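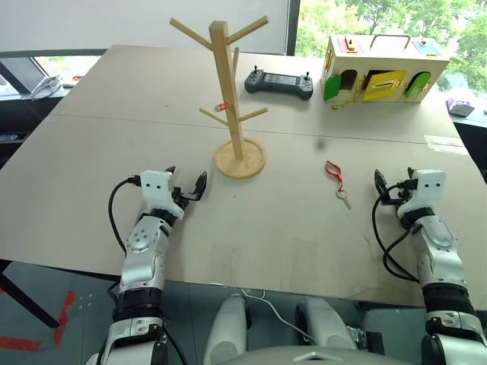
The Hepburn worktable, beige top.

Home | Reviews | Workshop | Storage | Seating | Contact

Hepburn height-adjustable worktable

Reviewed by Lewis Tosh

Print this page | E-mail this page

The Hepburn is a manually adjusted worktable made by Jikgate and sold through the Stikville catalogue. It costs £497 including the top. Delivery is extra and depends on postcode. The maker rates it for an evenly spread load of 200 kg, and that rating applies at every height setting. Cheaper tables in this class often quote their figure for the lowest position only, so check the small print when comparing.

Frame

Two steel end frames are joined by a single rear beam. Each end frame is a pair of telescoping square tubes, raised by a crank handle that plugs in under the front edge. Both ends are driven from a common cross shaft. The shaft is hexagonal and sits in plastic bushes, which had a little side play on the table supplied. Turning the crank is light work with nothing on the top and noticeably stiffer with a bench vice fitted at one end. There is no lock. The screw thread is fine enough to hold its position under load, and the top had not crept when it was measured again after a fortnight.

Sideways stiffness is good. Front-to-back stiffness is less so, particularly in the upper third of the travel. Filing or sawing across the short dimension sets up a slow rock which the rear beam does nothing to resist. Jikgate sells a diagonal brace as an option. It ought to be in the box.

Top

The length is nominally 200 cm and the top measured almost exactly that. The surface is smooth and matte and gives off very little glare under a ceiling light. It comes in beige or dark grey, and the beige is the better choice for small parts, as dropped washers and black screws show up at once. Tea left for an hour wiped off with a damp cloth. Permanent marker needed methylated spirit and left a faint shadow.

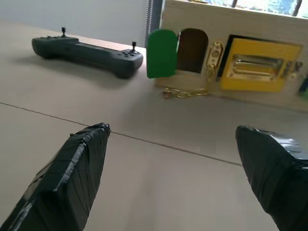

Flatness was checked with a steel straight edge along both diagonals and across the width at the centre and ends. The only gap worth recording was at the centre, where a slip of printer paper would pass and a piece of thin card would not. That is acceptable for assembly and electrical work. Anyone setting out joinery to close limits will want a separate reference surface whatever they put it on.

The edges are square with only a slight easing on the corners. They are hard on the forearms over a long afternoon. The older Jelville table had a rounded front edge and was more comfortable in this respect, though its top scratched more easily.

Assembly

Allow a full morning. The top goes face down on a blanket and the frame is built onto it, then the whole thing is turned over, for which two people are required. The instructions show the cross shaft going in after the rear beam. Fit it before. With the beam in place there is not enough room to get the second bush past the bracket, and the drawing gives no hint of this. The 4 levelling feet have locknuts but no spanner is supplied for them.

Retighten the frame bolts after a week. Two had backed off slightly.

Spares

Bushes, feet and the crank handle are listed separately. A replacement top is listed at a price which makes it sensible to protect the original when gluing or soldering.

Verdict

Recommended for seated and standing bench work of a light to medium sort. Add the brace if any sawing is planned.

Back to top
Contact the reviews desk | Copyright, all rights reserved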